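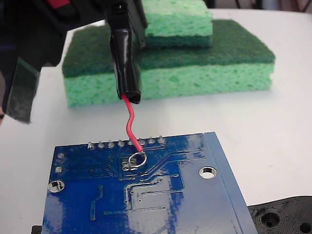 Session 6: Collecting demonstrations for contact tasks

Course notes, Robot Learning Lab
Notes by Lies Maes, with corrections from Volodymyr Yatsenko

6.1 Where we are

Last session covered how a policy is trained from recorded demonstrations. This session is about making the recordings. Most of the trouble people have with their project in January comes from the recordings and very little of it from the network, so please read the whole handout before your first slot.

The running task is wire placement. The arm holds a short red insulated wire and has to bring its tip to the ring-shaped solder pad just below the row of header pins on the blue board. No soldering is done. The episode ends when the tip rests on the pad and you press the foot pedal.

6.2 Why this task

Wire bends. The gripper position tells you only part of where the tip is, so the policy has to use the camera. The board is also shiny, and glare moves when the board moves. A policy trained on one board position under one lamp will learn the glare as readily as it learns the pad. The neighbouring solder joints are silver too, as are the rims of the mounting holes, and a weak policy will go for any of them.

6.3 What counts as an episode

An episode starts with the arm in the home pose and the wire already held. It ends at the pedal press. Anything longer than 594 frames is dropped by the Trernis loader without a warning, so check your episode count after each upload.

Keep an episode if:
the tip reaches the ring pad, including after one or two corrections
the wire stays in the gripper throughout
the board does not slide

Discard it if:
you touched the board or the table with your hand
the wire slipped and you carried on anyway
you pressed the pedal early

Corrections are worth keeping. If you miss the pad, lift, move across and come down again at normal speed. A set made only of perfect approaches gives the policy no example of how to recover, and it will stall the first time it lands beside the pad. Missing on purpose is a separate matter and is covered in session 8.

6.4 How many, and how varied

Each group records 120 episodes, of which 100 go into training. The other 20 are held back for checking and must come from board positions you did not use for training. Choose those positions first and write them down.

Change the following between blocks of ten:
board position and angle
bend of the wire
objects standing behind the board (sponges, a cup, whatever is on the shelf)
lamp position

Change one or two at a time. Tiburcio Trujillo's group changed all four after every episode last year and could not work out which of them was causing the failures.

6.5 Speed and pauses

Move steadily. Long pauses are the most common fault in student data. When you stop to think, the recorder keeps going, and the policy learns to stop there as well. If you need to think, end the episode, discard it and start again. Slow down for the last centimetre or so above the board, but do not hover.

6.6 Labels

Fill in the Zerkine sheet as you go: operator initials, block, board position, kept or discarded, and a short remark if something was odd. "Tip on edge of ring" is a useful remark. "Fine" is not. With more than 810 episodes across the course, we cannot go back through the video to find yours.

6.7 Before the next session

Upload your first three blocks. Replay five episodes chosen at random and note the frame at which the tip first touches the pad. Two people in the group should do this separately and compare. If your numbers differ by more than a few frames, agree on a rule and write it at the top of the sheet.

Questions about the loader go to Noemí Cortés. Lab slots are booked through Kastriot Babić, before 4 pm.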